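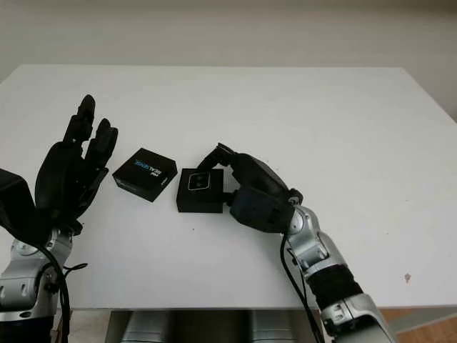 Kumgate council opened its new counting centre to the public one evening in December, and 22 of us turned up to see where our votes will go in 2029. Colette Pons, the deputy returning officer, led us round at the pace of someone with a train to catch. The counting tables are in the old Plarnovari carpet showroom, and the ones I saw were much like the table in the photo, white and matt against a plain off-white wall, so a stray ballot paper ought to have nowhere to hide.

We were then shown the sealing bench, the spare sealing bench and a cupboard of 83 rubber thimbles. A man from Kosham ward asked about postal votes for 26 minutes, several of them consecutive.

The mock count was the best part. Our table had to choose a town biscuit, and Leblanc shortbread won after two recounts and one spoilt paper – mine, as I had written "neither" across it. Ms Pons held it up for the candidates' agents to inspect. Tea was served by the fire exit.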